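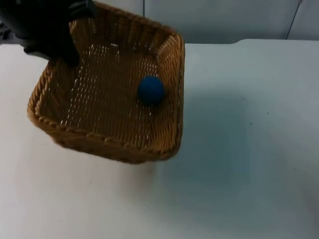 Touran Arabzadeh has sold baskets for long enough to be tired of the word "handmade." She put it on her own tags until last September, when she took it off, and sales did not move.

"Every basket is made by hand," she says. "There's no machine in the shed that spits them out. So what does the tag tell you? It tells you the seller wants three more dollars."

I had come to ask about Plavomlow, the new label that promises shoppers a fair price for the weaver. Two of the bigger importers, Kartha and Bruvus, have signed up. Arabzadeh has not. The fee is $459 a year, and she has read the rules twice.

"I asked them who visits the weavers. They said the importer fills in a form. I said, so I pay you, and then I check myself?" She shrugs. "They sent me a very nice brochure."

I put it to her that a weak label might still be better than none, and that a shop owner with no label has an easy reason to run them down. She didn't mind the question.

"Sure. Don't trust me either. Ask me what I paid for that one and I'll show you the bill." She did, when I asked, and the bill matched what she had said. I have no way of knowing what the weaver saw of it, and she admits she doesn't always know. She buys from a middleman in Pisgate for half her stock.

What she will talk about at length is rims. A poor basket gives out at the rim first, she says, and a buyer should press it with both thumbs before looking at the color or the price. Dye she has no patience for. "People pay extra for dark brown. It's tea, half the time."

She sold 367 baskets last year, fewer than the year before. Would the label have helped?

"Maybe. Bruvus says theirs went up. They also cut the price that month, so you tell me."

Plavomlow did not answer my two emails. Her shop is open every day except Tuesday.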